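Subject: Re: [manip-learning] Hand-held gripper demos, whiteboard wiping result
Date: 9 Nov 2022

On the list, the Prurketholm group wrote:

> We collected demonstrations with a pair of hand-held grippers and trained
> the Ollow policy on those alone, no teleoperation. On the whiteboard task
> it succeeded in 14 of 20 trials, against 4 of 20 for the Zakharchenko
> baseline. We take this as evidence that hand-held data carries over to
> the arms without correction.

Thanks for posting the numbers with the trial counts attached. I've read the write-up twice and I still don't buy the last sentence.

My first trouble is the baseline. Zakharchenko was tuned for single-arm pick and place. Running it on a two-handed task with its default settings tells me it does badly on something it wasn't built for. Did anyone retune it? The appendix gives a learning rate for Ollow and nothing for the other one.

Second, contact. A person holding a gripper against a board feels the push back through the wrist and eases off without thinking. None of that is in the recorded signal as far as I can make out, only pose and finger opening. So the policy is copying the path of the hand and hoping the stiffness of the arm does the rest. On a flat, rigid board lying on a table that might be fine. Tilt the board a little and I'd expect the score to drop.

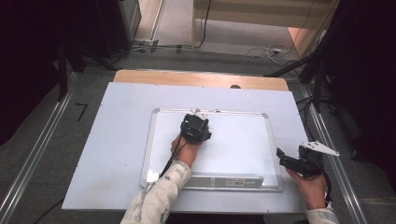 We tried something close to this at Fullberg in July, with 2 operators, and our policy looked great until we swapped who had recorded the demos. One of them leaned on the surface and the other hovered. Trained on the mix, the arm did a bit of each — mostly at the wrong time. I'd like to see your 20 trials split by whose data went in, or at least to know how many people did the recording.

Also, what counts as a success? "Board wiped" could mean every mark gone or most of them. If the same person ran the trials and scored them, please say so. I'm not accusing anyone of anything, I've done it myself and my scores were generous.

I do think the collection method is worth having. It's cheap, and the motions look more natural than what we get from teleoperation. But "without correction" is a big claim to hang on one task and one board. Could you post the failed runs? I'd learn more from those six than from the rest.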